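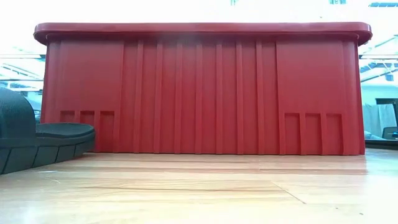

Bench-level view: red bin, gray slide sandal at the left.

Horneo Bin Set: data card

Horneo is the tidy-up arm I have been building in a shared workshop, in the evenings and on whatever bench happens to be free, and these are the recordings that came out of it. I'm putting them up in case they save somebody else a few evenings, and I'd be delighted to hear from anyone who trains something on them!

What's in it

3421 still frames and 200 short episodes. The job is always the same one: pick up a household item from the bench and drop it in the big red plastic bin. Slide sandals turn up a lot, and I've grown rather fond of them as test objects (a strap is a lovely thing to grab, right up until the arm decides to grab the sole instead).

Folders

wegener/ holds the fixed view, low down and level with the bench top.
domemia/ holds the view from the arm itself, plus the joint logs.
notes.txt is my build diary, typos and all. Wiring is near the end.

Things worth knowing before you train

The overhead lights are strong and the bench is glossy, so expect washed-out patches on the wood and a nearly white background in the fixed view. I tried evening out the exposure in software and liked the results less, so the frames are as recorded. The ribs in the middle of the bin also confused my first edge detector terribly, and I ended up masking that part of the wall. The mask is in wegener/ if you want it.

Grip success with my own baseline is 70 percent, and sandals lying upside down account for most of the misses. The baseline needs 2 passes over the data and runs happily on an old desktop.

Known gaps

Only one bin, only one room. Joint logs from the first half of September are missing the wrist angle, which I noticed far too late, so please skip those if you need full poses.

Use

Free for any purpose, and a mention of Horneo is appreciated. Corrections are very welcome through the issues page, where I check in most evenings.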